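The Hand Remembers What You Forget to Show

In the workshop where I learned to repair sewing machines, my teacher put her hand over my hand. She did not speak much. Danuta Kubiak was her name, and she believed that the fingers must be told first and the head can be told later. I think of her often now that my work is to guide robot arms from a distance, so that they can learn from my movements.

I want to defend an opinion which is not popular with my younger colleagues. They say that the best teacher for a robot is the fastest operator, because the fast operator makes more recordings in one day. I say the best teacher is the slow one, who is willing to be seen hesitating.

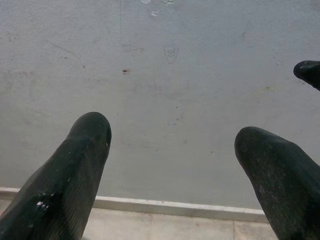 Prendidik, March

Let me begin with what the hesitation is. When I move a gripper toward something small, I stop a little before I close it. In my own hand I would never do this. With my own hand I feel the thing before I see that I have it. With remote control I feel only the handle I am holding, and the handle tells me nothing about the thing. So I stop, I look, and then I close. My colleagues call this dead time and they would like to cut it from the recordings.

I am against the cutting. The stop is where the decision lives. If you remove it, the robot is shown an arm that always knows, and it will copy this confidence also on the day when the part is turned the wrong way. A learner who never saw his teacher check will not check.

Last winter our small firm, Trarkton, prepared a set of 158 demonstrations of one simple task, picking up a thin piece and laying it down in another place. I made 39 of them and I was the slowest in the team. When we played all of them back one after another, I could recognize each operator by the wrist, the same as you recognize a friend by the walk. One of us always came in from the left. One of us closed too hard and then opened a little to correct. I was the one who waited.

There was a discussion about whether these personal habits are dirt that must be washed out. I do not think so, or not completely. A robot that has seen only one way to approach will be lost when this way is blocked. It is good for it to have several teachers, and it is good when they do not agree in every small matter. What is bad is a teacher who changes his way in the middle of the work because he is bored. This I have done too, usually before lunch.

Thin things are the hardest to teach. A box forgives you. A thin metal piece between two soft fingertips can turn by itself, and the operator must then decide if he will accept the new angle or put it down and begin again. I always begin again, and I keep the failed attempt in the recording.

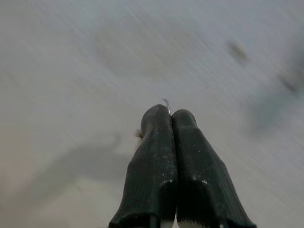
Against the perfect demonstration

The software we use is called Vito, and it lets the operator mark an attempt as good or bad with one button. I have a quarrel with this button. Most of what I know about handling is neither good nor bad. It is a recovery: the grip was poor, I noticed it, I repaired it. If I press "bad," the recovery is thrown away with the mistake. If I press "good," then the mistake is taught as well. I asked for a third choice and my colleague Mészáros, who writes this part of the program, answered that a third choice makes the counting difficult. Maybe so. But we should not choose what to teach by what is easy to count.

I must be fair to the other side. Slow recordings cost money, and a person who waits too much teaches a robot to stand still. I have seen an arm that learned from me and stopped above its task for a very long moment, like a man who forgot why he came into the room. It was my habit, given back to me bigger than I gave it. After this I practiced to make my stops shorter, but I did not remove them.

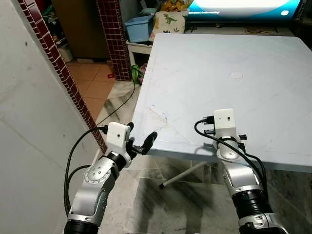
Should a beginner be allowed to record demonstrations?

After a few hours of practice, I think so, if his recordings are kept apart at first and an experienced operator looks through them. A beginner is careful in places where the rest of us have become lazy, and some of this care is worth keeping.

My teacher would have laughed at the word "recording." For her, you showed a thing until the other person could do it, and if it took the whole afternoon then it took the whole afternoon. I cannot put my hand over the robot's hand in her way. But I can still show it where I was not sure, and I ask my colleagues to leave those seconds in.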